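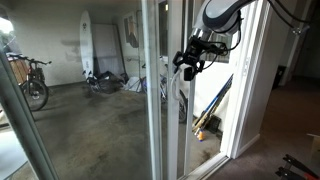

4. Planeamento e controlo da abertura de portas de correr

A literatura sobre portas trata quase sempre o puxador como uma pose conhecida. Desconfiamos dessa hipótese. O planeador Yeoman, que usamos sem alterações, recebe da perceção um eixo de deslizamento e um ponto de preensão, e devolve uma trajetória cartesiana com limites de força. Quando o eixo estimado se desvia do real em 2 graus, o controlador de admitância ainda absorve o erro; acima disso, a força lateral cresce e a execução é abortada. A robustez atribuída ao planeamento vem, a nosso ver, quase toda do controlador.
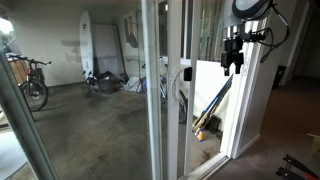 4.1 Perceção através do vidro

O segmentador Zorkby foi treinado sobretudo com portas opacas. Diante de um painel transparente, os pontos de profundidade caem muitas vezes sobre o que está do outro lado — parede, bicicletas, objetos encostados — e o plano ajustado recua para o exterior. Filtrámos os pontos pela linha dos perfis brancos do caixilho, solução pouco elegante que depende do contraste e que não esperamos ver generalizar. A estimativa do eixo passou a usar apenas a calha e os perfis verticais. Não encontrámos ganho em fundir 3 vistas em vez de 2, embora o custo de calibração aumente.
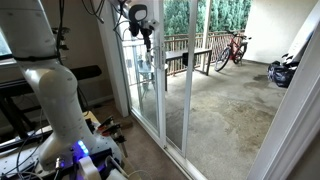
4.2 Protocolo

Executámos 172 tentativas com o módulo de tarefas Plerkisent, das quais 112 terminaram dentro da tolerância de posição do painel. O número deve ser lido com reserva: todas decorreram na mesma casa, com a mesma porta, e os parâmetros de admitância foram afinados nesse local. 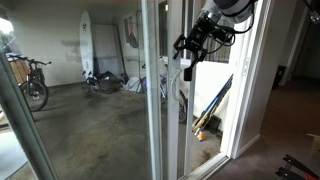
O critério de contacto merece discussão à parte. O Yeoman declara a preensão iniciada quando a distância prevista entre os dedos e o puxador desce abaixo de um limiar, sem consultar a força medida. Na Figura 4, as pontas dos dedos estão logo acima e à direita do puxador curvo, com a porta parcialmente aberta, e uma regra puramente geométrica pode tomar essa proximidade por contacto. O registo Ania guarda os dois sinais em paralelo, mas a etiqueta de sucesso deriva só do primeiro — escolha que herdámos e que não defendemos.

Figura 4. Garra junto ao puxador de uma porta de correr envidraçada.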